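Wrist view only, 451 demos, sorting soft items: results and a question about held-out homes
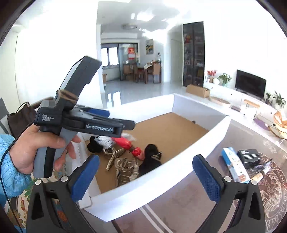 Bimanual collection in a living room, view from one of the two hand-held grippers.

Print this thread | E-mail this thread

tierney_p
We've finished the first round of our box sorting runs and I said I'd post the numbers. The task is picking soft or shiny things out of a shallow box: plush toys, chain ornaments, sequined bits. 451 demonstrations went into training, all recorded with hand-held grippers in people's homes. The policy sees the gripper views and nothing else. No fixed overhead camera.

We ran 160 test picks in a home that was in the training set and 100 in one that wasn't. Success was 81% in the first and 58% in the second. A pick counted if the item cleared the wall of the box and stayed held for 8 seconds.

The method is plain behaviour cloning with a short history. We cropped the outer part of the view for half the training runs to see if the room was doing the damage. Cropping brought the unseen home up to 66% and cost us two points in the seen one.

mesura_liesl
Thanks for posting. I'm not convinced the room is the cause. Look at how much of that view is background: television, plants, a doorway through to a dining table. A network can learn to ignore all of it if you give it enough homes. How many did you have?

tierney_p
Six for training. I agree that's low.

mesura_liesl
Then I'd say you have measured six homes. The crop is a patch over that.

cfrei
Disagree with Liesl on this. We did nearly the same thing at Zustenby with more homes and the crop still helped. Smaller gain, but there. The floor is what got us. A glossy white floor like the one in your picture throw the window light back and the policy drifted towards the bright side.

Did you split the failures by item? I'd expect the chain to be much worse than the toys.

tierney_p
Yes. Plush was fine nearly everywhere. The chains were bad — the fingers close on a loop, it slides, and the rest stays in the box. Dark items against other dark items were second worst. Theresia Danzer is writing up the item table and I'll add it here when she's done.

rara_jo
What about the second hand? With two grippers you often get the other one in view, as you have here, with someone's hand round the handle. The robot arm at test time looks nothing like that. We masked the other hand in training and it made more difference than any crop.

cfrei
How did you mask it? By hand?

rara_jo
Sekiguchi's segmentation script, then we checked one clip in ten. It misses thin cables, so expect some left over. It didn't seem to matter.

mesura_liesl
I'd try that before the crop. If you do both at once you won't know which one worked.

tierney_p
Fair. Masking first, no crop, same 100 picks in the unseen home. I can run it in May when the arm is free. I still think the crop result is real, though.

mesura_liesl
It may be. Post the spread over seeds as well, please. Eight points on 100 picks isn't much to go on.

tierney_p
Three seeds, will do.

Contact the moderators | Copyright the posters | Back to top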